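Off-Grid and Island Power Systems
Handout for Unit 2: Sizing a battery for a small solar and diesel network

Welcome back, everybody. Last time we spent most of our hour on the panels themselves, and I know a few of you left wondering when we would get to the part where the lights stay on after sunset. We're there now! Have your load sheets from Unit 1 next to you, since I'll be using the same made-up village, which we called Tanui, all the way through.

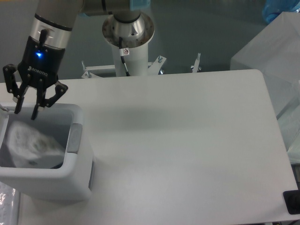
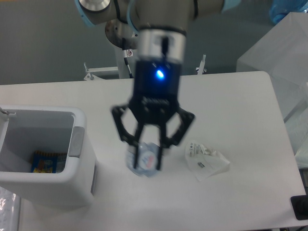

Start with the evening. In Tanui, as in most small places without a line to the main grid, people use the most power after they come home, when the sun is going down or already gone. They cook, they charge their phones, the water pump runs, somebody is ironing. If you draw the solar output and the demand on the same sheet of paper (please do, it takes five minutes and it helps more than any formula), you'll see two humps that barely overlap. The battery's job is to carry energy from the first hump over to the second.

So how big should it be? Our load sheet says the village needs 156 kWh between sunset and sunrise. It's tempting to write down 156 and go to lunch, but a battery rated at 156 kWh won't deliver that much in daily use. We don't want to drain it all the way, because deep draining wears most batteries out early, and a little energy is lost as heat on the way out. Suppose we allow ourselves to use 80 percent of the rated capacity and the inverter passes on 95 percent of what it receives. Then:

156 / (0.80 x 0.95) = 205 kWh, rounded

Do the division yourselves once, slowly. The mistake I see every single term is multiplying where you should divide, which gives you a battery smaller than the load. If your answer comes out under 156, stop and look again.

Now, power is a separate question from energy, and I'd like you to keep them on separate lines of your notes. Spread over 12 hours of darkness, 156 kWh is an average of 13 kW. The real evening peak is a good deal higher than that, and the inverter has to be chosen for the peak, with some room for motors starting up. A pump can pull several times its normal current for a moment, and a small inverter will simply trip.

That brings us to the diesel set. With storage in place it can sit silent most nights, but we keep it for long cloudy spells and for repairs. When it does run, run it well loaded. Engines that idle along at a light load burn fuel poorly and collect soot, so let the set carry the village and charge the battery at the same time, then shut it off.

For next time, redo the sizing for two cloudy nights in a row with no charging in between, and write a paragraph on whether you would buy the extra battery or burn the fuel. There are good arguments both ways, and I enjoy reading them, so take a side and show me your numbers.

Last updated: October

Related handouts
Unit 1: Writing a load sheet for Tanui
Unit 3: Biomass boilers and where the heat goes
Case notes: The Zandora harbor microgrid
Case notes: Night shifts at the Cemix quarry
Reading list: Celto wind and storage reports

Questions? Write to the course office | Copyright, Off-Grid Power course | Back to top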